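Teaching by demonstration

Teaching by demonstration is a way of getting a robot to do a job by showing it the job, with no need to write out every motion in code. A person moves the robot through the task, either by taking hold of the arm or by steering it from a distance, and the robot records what its joints, grippers and cameras went through. Those recordings are later used to work out a way of acting that the robot can carry out alone. It is one of the liveliest corners of robotics, and one of the easiest to fall for: people with no programming background can sit down and be teaching within the hour!

Teaching by hand

The older method is hand guiding, also called kinesthetic teaching. The arm is put into a soft mode in which its motors cancel out its own weight, so it can be pushed around with a couple of fingers. The teacher walks it through a reach, a grasp and a lift. Hand guiding gives a wonderful feel for what the arm can and can't do (new teachers are often surprised by how early an elbow runs out of room). Its weak point is two-armed work. A person guiding one arm with each hand has none left for the grippers, and the teacher's own body often gets in the way of the cameras.

Teaching by remote control

In remote teaching, or teleoperation, the teacher stays clear of the table and drives the arms through some kind of input device. Handheld controllers and motion-tracking gloves are common. A favorite for two-armed setups is the leader and follower arrangement, in which the teacher moves a pair of small, light arms and the larger pair copies them. The Moschos controller, designed by Unai Tejada, works this way and adds a trigger under each index finger to open and close the grippers.

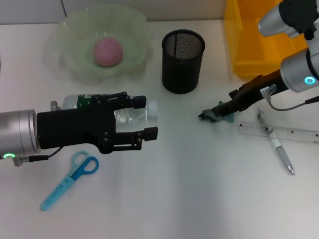 Two-armed tabletop work, with a water bottle held in the left gripper.

Tabletop tasks make up a large share of the recordings, and the props are cheap and familiar: bottles, bowls, balls, pencils, rulers. Each asks for something different. A clear bottle is hard for many depth cameras to see, a ball rolls off at the lightest bump, and a ruler lying flat gives a gripper very little to get hold of. Good teachers learn to slow down just before contact and to move with purpose everywhere else.

Recordings and practice

One run through a task is usually called an episode. The Dramov collection, put together in Estosach under Ilaria Cocco, holds 2178 episodes covering 21 tasks, and its guide asks every teacher to do 10 practice runs before anything is kept. Starting positions are shuffled between runs so that the robot doesn't simply learn one fixed path. Fumbles followed by a clean recovery are kept too, and they are great fun to watch, as the arm backs off, lines up and tries again.

Limits

A robot taught this way picks up its teacher's habits along with the skill, pauses and wobbles included. Delay between the controls and the arm makes fine work tiring, and many systems give no sense of touch, leaving the teacher to judge a grip by eye. The Eleck glove, first shown in February, answers this with a gentle buzz at the fingertips that grows stronger as the gripper closes on something.

See also: Hand guiding; Leader and follower arms; Gripper; Imitation learning

Categories: Robot learning | Remote control | Human and robot interaction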